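Eltia – qui on est

Atelier de câblage et petite électrotechnique, créé par Monique Pichon et Benoît Marchal. Au départ deux établis et un local prêté, aujourd'hui 133 m² et une formation courte qui tourne toute l'année (sauf août).

On travaille sur des coffrets, des platines, des pupitres à boutons. Fil rouge, fil bleu, fil noir, fil blanc – on raccorde, on vérifie, on recommence. Les débutant passent par là aussi, dès le premier matin.
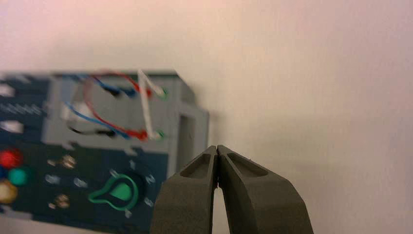 La formation

55 heures, petits groupes. Margaux Mallet s'occupe des inscriptions, Segundo Inga des travaux pratiques. Lecture de schéma, dénudage, sertissage, repérage. Prochaine session en mars – dossier à demander par mail, réponse sous huit jours normalment.

Nous trouver

Bâtiment Rey, au fond de la cour, sonnette du bas. Parking gratuit.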